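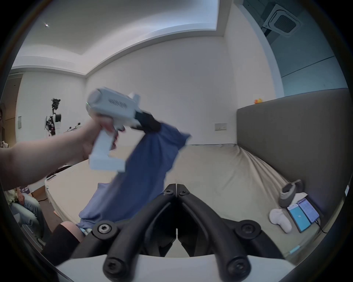
4.2 Garment handling on soft surfaces

Folding and picking up clothing remain the weakest entries in our chore set. Figure 3 shows the bedroom station used for the demonstrations, with a blue garment held by one of two hand-held grippers over a bed with a wrinkled fitted sheet. Small items such as a slipper, a sock and phones share the same surface, so the policy must separate the target cloth from clutter and from the sheet, which is also cloth.

We recorded 245 demonstrations with the Skekitz toolkit and trained one policy per task, following the procedure in Section 3. Each policy was then evaluated over 33 trials on the Savus platform. A trial was scored as a success only if the garment ended inside the marked area with no sheet material lifted with it. Partial folds were scored as failures.

Picking a garment from a flat bed succeeded in 11 trials. Folding it in half succeeded in 2. Most failures began at the first contact: the fingers closed on a single layer and the remaining layers slid away, or they closed on the sheet. Lowering the approach speed reduced sheet grasps but lengthened the task beyond the time limit. Omerović reports a similar trade-off for towels, although on a rigid table.

Performance on rigid objects under the same protocol was considerably higher (Table 2), which suggests that the limit lies in state estimation of the cloth and less in the reach or grip force of the hardware. The Flovetti baseline, which uses a fixed grasp point, completed no folds. We therefore do not consider unattended laundry work feasible with the present system. Retrieval of a single garment with an operator available to reset the task is closer to practical use.

Figure 3. Bedroom station during garment handling with hand-held grippers.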